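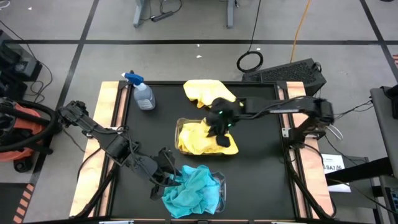
Our department will hold its first open day for robot demonstrations in July, and I am responsible for the written program and the visitor arrangements. The chosen demonstration is cloth handling at a two-arm table. There are clear containers, one with a teal cloth and one with a yellow cloth, a second yellow cloth left loose toward the back, and a spray bottle in the corner. The engineers find this work significant. I am concerned that members of the public will see two machines and some cleaning cloths and will move on after a minute. The hall can admit 1,145 visitors over the day, and the present plan is to bring them past the table in groups of 8. I would be grateful for advice on three matters: how long each group should stay, whether a spoken commentary is needed, and how the demonstration should be handled if an arm drops a cloth or stops. We have no budget for a second demonstration.
Posted by Sutanto Hall Events Office

Dridcombe Outreach Desk
We have held a comparable open day for several years, and our practice may be of use to you.
Please check your numbers before anything else. Groups of 8 will not bring 1,145 people past one table in a day unless each stay is very short. We issue timed tickets for the close viewing and allow everyone else to watch from behind a rope or on a screen at the far end of the hall. Visitors accept this arrangement when it is printed on the ticket. They do not accept it when they learn of it in line.
A spoken commentary is needed. Cloth is difficult for a robot because it has no fixed shape, and a visitor who folds laundry every week has no cause to think of this. Our presenter hands a cloth to a member of the group and asks that person to pick it up with two fingers only, by one corner, with eyes closed. After that the group watches the grippers with much closer attention. Please use a separate cloth for this purpose and keep the ones on the table for the arms.
As to failures, the presenter should state at the start that the arms will sometimes miss. When a miss occurs, the presenter should describe what the operator is doing about it. Silence at that moment is what loses a group. The operator should not be asked to speak and run the arms at the same time. We tried this in our first year and the operator did neither well.
For the length of stay, we settled on 4 minutes. Families with small children generally leave sooner.

Besov Visitor Services
Agree with the above on tickets. Please also consider where people will stand. A table demonstration is best seen from above, and a child in the second row sees only the backs of coats. We placed a low step along one side, outside the barrier, and had it approved by our safety office in advance — allow several weeks for that. All floor cables on the visitor side should be covered or rerouted before the doors open.

Woleck
Went to one of these last year. The robot part was fine but there was nowhere to sit and the parking was a long walk. Put up signs for the parking.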